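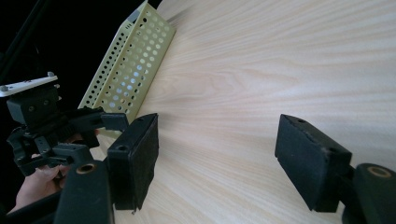
Llevo desde agosto con el Prilatdale de Skalto, el de 2.720 piezas, y por fin me atrevo con la parte que todo el mundo deja para el final: las dunas. Qué maravilla de puzle, de verdad, no me lo había pasado tan bien desde el faro. El pueblo cae casi solo, el mar tiene unos verdes preciosos y los barcos son un regalo. Pero las dunas son un tercio del puzle, todas del mismo color galleta, y mi mesa es de madera clara, beige tirando a pálido, con la veta fina y recta, así que imaginaos lo que es buscar ahí encima una pieza de arena. Encima la mesa coge un brillo suave por el centro y las piezas, que son satinadas, también. ¿Cómo organizáis vosotros las zonas de un solo color? ¿Por forma? ¿Por tono? ¿A lo loco?

Hasta ahora he separado por tono (arena clara, arena con sombra, arena con hierbajos) y los hierbajos los tengo ya, pero la arena clara me está comiendo viva. Ah, y otra cosa, ¿alguien ha puesto un tapete debajo? ¿Color?

– **marisma_y_pieza**

---

**IsauroA** escribió:

¡Enhorabuena por llegar hasta ahí! Yo soy de forma, siempre. En cuanto se acaba el dibujo, se acaba el tono. Saco bandejas y hago montones: dos salientes enfrentados, dos salientes contiguos, tres salientes, uno, cuatro y ninguno. Con Skalto funciona muy bien porque el corte es bastante irregular y hay piezas con el hombro torcido que no se parecen a nada. Esas van aparte, en la bandeja de las raras, y son las primeras que coloco.

Tapete: verde oscuro. El negro cansa muchísimo la vista.

Isauro Aguirre

---

**danjuma_b** escribió:

Discrepo con cariño. Clasificar por forma una zona así te lleva una tarde entera y cuando terminas sigues teniendo montones enormes de "dos salientes enfrentados", que son siempre la mayoría. Las dunas del Prilatdale tienen tono, lo que pasa es que solo se ve con luz rasante. Pon una lámpara baja a un lado, casi a la altura de la mesa, y verás que la arena va de amarillo a rosa de izquierda a derecha. La primera vez que lo vi pegué un grito.

Yo lo acabé así, sin una sola bandeja de formas.

---

**marisma_y_pieza** escribió:

¿¿Rosa?? Acabo de ir corriendo a por el flexo. Ahora vuelvo.

---

**marisma_y_pieza** escribió:

Vale, hay rosa. No mucho, pero lo hay. He apartado un puñado y dos han encajado entre sí a la primera – y otra se ha enganchado al borde derecho. Danjuma, te debo un café.

---

**IsauroA** escribió:

Con un puñado funciona cualquier método :) Cuando te queden las del centro, que ni son rosas ni son amarillas, acuérdate de mis bandejas.

---

**Ike_Nnaji** escribió:

Hola a todos, me meto porque este puzle lo tuve montado en el salón hasta hace poco y le tengo mucho cariño. Yo hice una mezcla de lo que decís: primero tono, y dentro de cada tono, forma. Pero lo que más me ayudó fue mirar el reverso. En mi copia, el cartón de atrás tiene una trama muy tenue, y si la pieza está girada se nota. Sabiendo cuál es el "arriba" de cada pieza te quitas de encima tres de las cuatro posiciones posibles.

No sé si pasa en todas las tiradas. La mía es de la caja azul.

---

**danjuma_b** escribió:

Mirar el reverso es trampa.

---

**Ike_Nnaji** escribió:

¿Trampa por qué? Es parte de la pieza.

---

**danjuma_b** escribió:

Porque el puzle es la imagen. Si vas a girar todas las piezas para estudiar el cartón, puedes comprarte una caja de cartón y ahorrarte el dinero. Lo mismo digo de los que ponen letras por detrás para dividir por sectores, me parece quitarle toda la gracia. Que cada uno haga lo que quiera en su casa, pero en el foro lo digo.

---

**Osagie_puzles** escribió:

Ay, ya estamos con el reverso otra vez. Danjuma, que en el hilo de los cielos ya tuvimos esto y acabamos con dos páginas. A mí me parece estupendo mirar lo que haga falta. Los fabricantes que ponen letras detrás lo hacen para que un puzle enorme se pueda montar en una mesa normal, y hay gente que sin eso no podría.

A lo que iba: marisma, ¿has probado a dejar las dunas y montar la franja de hierba como una isla, aparte, y luego bajar desde ahí? Yo odio trabajar desde el borde hacia dentro en las zonas lisas. El borde te da un solo lado de contacto. Desde la hierba hacia abajo tienes huecos con dos lados, a veces tres, y cada pieza que pones te abre otro hueco bueno. Con el Hida de 800 piezas (el de la nieve, qué preciosidad) lo hice así y me duró un suspiro. Me dio hasta pena.

Ayodele O.

---

**marisma_y_pieza** escribió:

¡El Hida de la nieve lo tengo pendiente! ¿Se puede con niños? Mi sobrina quiere ayudar y me da miedo que se aburra con tanto blanco.

Lo de la hierba me gusta mucho. La tengo hecha y encajada en el borde, así que puedo empezar a bajar esta noche mismo. El reverso de las mías es gris liso, por cierto, lo he mirado por curiosidad (perdón, Danjuma). Caja verde.

---

**Osagie_puzles** escribió:

Con niños sí, si le dejas el templo y los farolillos. El blanco para ti. La pieza es gordita y encaja con un clac muy satisfactorio, a los pequeños les encanta.

---

**Ike_Nnaji** escribió:

Entonces la verde es la reedición. El corte también es distinto, según me contaron en Omoregie cuando compré la mía. Las piezas de la azul van más apretadas, se puede levantar un trozo entero y llevarlo de la mesa al sofá. Con la verde yo no lo intentaría sin un cartón debajo.

---

**IsauroA** escribió:

Confirmo lo del cartón. Tengo la verde y perdí media iglesia por el pasillo. Estuve gateando un buen rato y la última pieza estaba dentro de una zapatilla.

---

**ayo.adebisi** escribió:

Leo mucho y escribo poco, pero las zonas lisas son mi parte favorita y no puedo callarme. ¡A mí me relajan! Pongo la radio, me hago un té y voy probando piezas en un hueco concreto, una detrás de otra, por orden. Sin clasificar nada. Elijo un hueco, recorro las filas y cuando entra, entra. Ya sé que sobre el papel es el método más lento, pero se avanza mucho más de lo que parece porque vas memorizando las formas sin querer. A la media hora ves un hueco nuevo y la mano se va sola a la pieza.

Lo único importante es tenerlas en filas, todas en la misma orientación, bien separadas. En montones no se memoriza nada.

Y sobre el tapete, gris medio. Verde oscuro con piezas de hierba es un suplicio, Isauro, no sé cómo puedes.

Ayodele Adebisi

---

**IsauroA** escribió:

Puedo porque soy del montón de formas y el color me da igual, jajaja. Pero te compro el gris para la arena. Lo de las filas también lo hago, dentro de cada bandeja.

---

**danjuma_b** escribió:

Estoy con Ayodele (Adebisi, que aquí hay dos). Las filas son media vida. Gris mate, importante lo de mate, y que no suelte pelusa. Yo tuve uno de fieltro barato y las piezas salían con barba. El mío ahora es de una tela de tapicería lisa, cortada un palmo más grande que el puzle por cada lado.

---

**marisma_y_pieza** escribió:

Qué gusto de foro, de verdad. Resumen de mi plan, a ver qué os parece:

- tela gris mate encima de la mesa (tengo un retal)
- flexo bajo a la izquierda
- separar en rosa, amarillo y "ni idea"
- bajar desde la hierba
- el "ni idea", en filas, y si me desespero, bandejas de Isauro

El borde inferior lo tengo cerrado menos 2 piezas que no aparecen. Como estén en la bolsa de la aspiradora me da algo.

---

**Osagie_puzles** escribió:

Las piezas de borde "perdidas" suelen estar en el montón del mar. Mira ahí las que tengan el lado recto muy corto. El plan es perfecto, yo dejaría lo de separar para después de bajar un poco desde la hierba, pero ya me conocéis.

---

**Ike_Nnaji** escribió:

O pegadas debajo de otra pieza. Me ha pasado. Electricidad estática o mermelada, según el día.

---

**danjuma_b** escribió:

Plan aprobado. Una sugerencia: el flexo muévelo de lado de vez en cuando. Las sombras de las dunas cambian mucho y hay un tono anaranjado, cerca de la barca varada, que yo solo pillé con la luz desde la derecha.

---

**marisma_y_pieza** escribió:

Vuelvo con noticias. Una de las dos estaba en el mar, tal cual dijo Osagie. La otra sigue desaparecida. He bajado desde la hierba cuatro filas casi completas y he encontrado el naranja de la barca, ¡existe! El gris ha sido una bendición, las piezas saltan a la vista. Me quedan los "ni idea", que son muchísimos, y ya he sacado la primera bandeja. Isauro, no digas nada.

---

**IsauroA** escribió:

No digo nada. Los de tres salientes primero.

---

**ayo.adebisi** escribió:

¡En filas!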